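Lista de verificação – colares e pulseiras em ouro, bancada de acabamento Doda
Responsável: Chiyo Honda
Período: outubro

1. Punção de contraste legível à lupa. Conforme.
2. Argolas de união soldadas e sem fresta. Não conforme em 2 peças da linha Grulov – devolvidas à solda.
3. Comprimento da corrente conferido com a etiqueta (36 ou 40 cm). Conforme.
4. Fecho de mola: abrir e fechar 2 vezes, sem folga lateral. Conforme. Comentário: lote Fu com mola dura, dentro do limite.
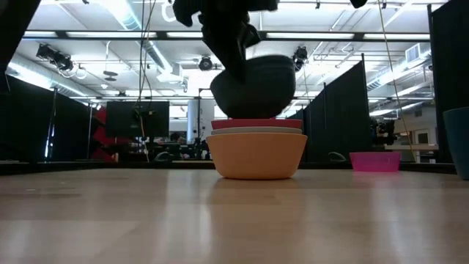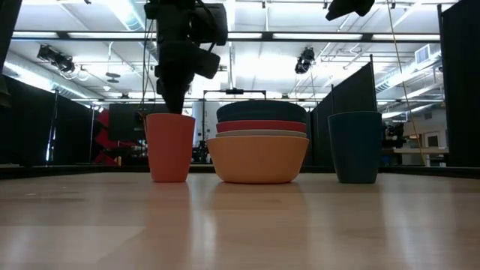
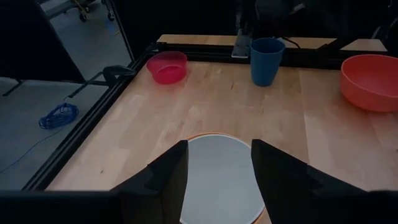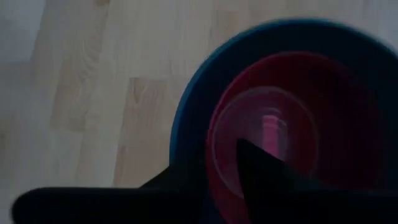

Uma argola reaberta para ajuste pode seguir para gravação sem nova solda?
Volta primeiro à solda e repete o item 2. A gravação só recebe peças com a união fechada.

5. Gravação: grafia igual à do pedido, profundidade uniforme. Conforme. Comentário: conferir acentos com o pedido impresso.
6. Polimento sem riscos na face interna. Pendente nas peças Devness.
7. Maçarico: válvula fechada e mangueira sem fissuras no fim do turno. Conforme.

Peças pendentes ficam na gaveta de retenção, com etiqueta – liberação só com rubrica de C. Honda.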